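Sakthorpe Bakery Bagging Set: Gripper Comparison Data Card

Summary

The Sakthorpe set records two-arm bagging of toy bread at a tabletop cell. It was prepared to compare two fingertip types, the Irnano soft pad and the Tóth metal finger, on one task with the same arms and controller. The set holds 365 episodes, recorded in January and maintained by Zoltán Csonka at the Cornton laboratory.

Task

Toy bread is moved from a pink tray into a white paper bag that has rope handles. One arm manages the bag while the other picks and places. The bags are ordinary printed shop bags, and wear was not controlled between episodes. A bag was replaced only when a handle tore or a side panel no longer stood by itself.

Handles are the hardest part of the task for both finger types. The cord is thin, lies at a different angle each time and often sits close to the rim. 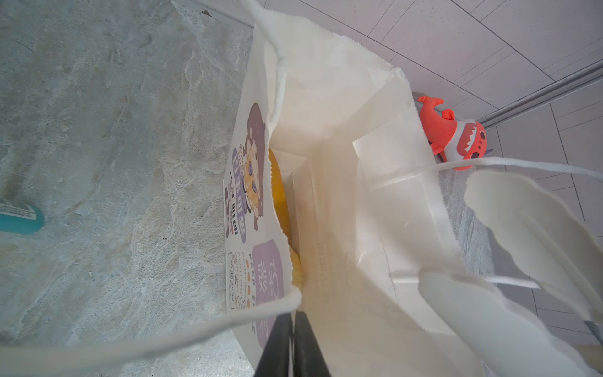
Hardware

Each arm carries a parallel gripper and a wrist camera. A fixed camera covers the full tabletop. Controller gains and the closing speed were held constant for the whole set.

The Irnano pad is a long, cream-white tip mounted on a metal bar. Its inner edge is wavy, and the pad is expected to give slightly under load. Users should note that the seam between pad and bar is a useful reference when checking wrist camera alignment.
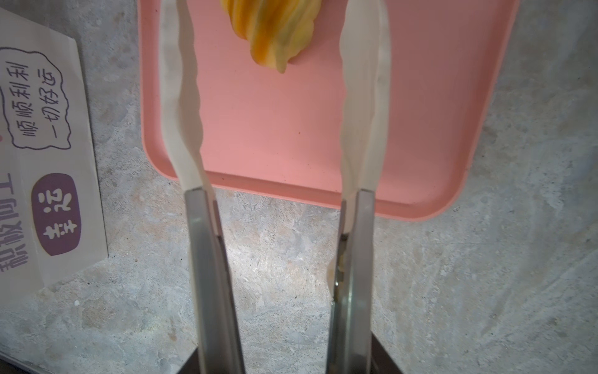
Can the two finger types be mixed in one training run?

They can, provided that the finger field is passed to the model as an input. Runs trained without it tended to close too early on bread and too late on paper.

Paper is handled differently from bread in the labels. A grasp on a bag is marked as held when both fingers are in contact with the paper and the rim moves with the wrist. Folded edges are labeled separately from handles – the two fail in different ways.
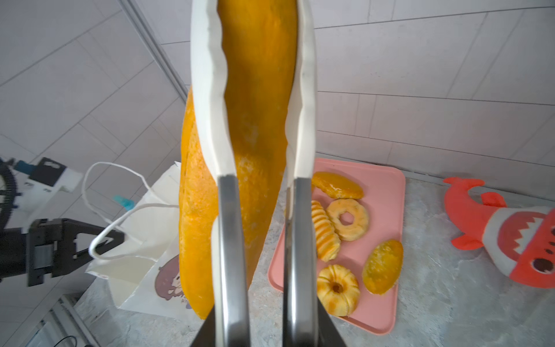 Annotators marked the start and end of every grasp, together with the object class. Where the loaf hid the fingers from one camera, the label was taken from the other view. In 13 episodes no view was clear enough, and the grasp field was left blank.

Camera views

The wrist views are best suited to contact timing. The fixed view is best suited to the state of the bag and the position of both arms. All streams share one clock.

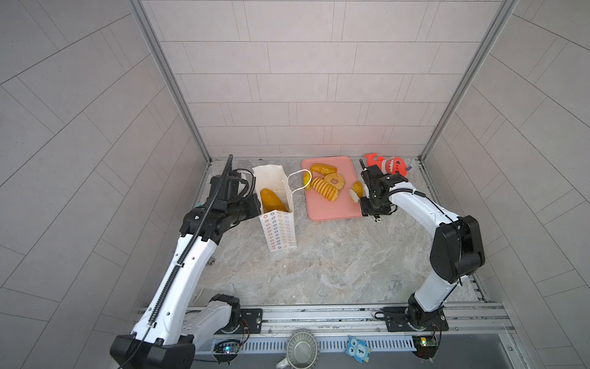 Known limits

Only one tabletop and one wall finish appear in the set. Lighting was not varied. Nine episodes end early after a controller stop and are flagged as incomplete. Results on toy bread should not be taken as evidence for real bakery goods, whose weight and surface differ.

Requests for access and corrections should be sent to Zoltán Csonka at Cornton, with the episode number given in the subject line.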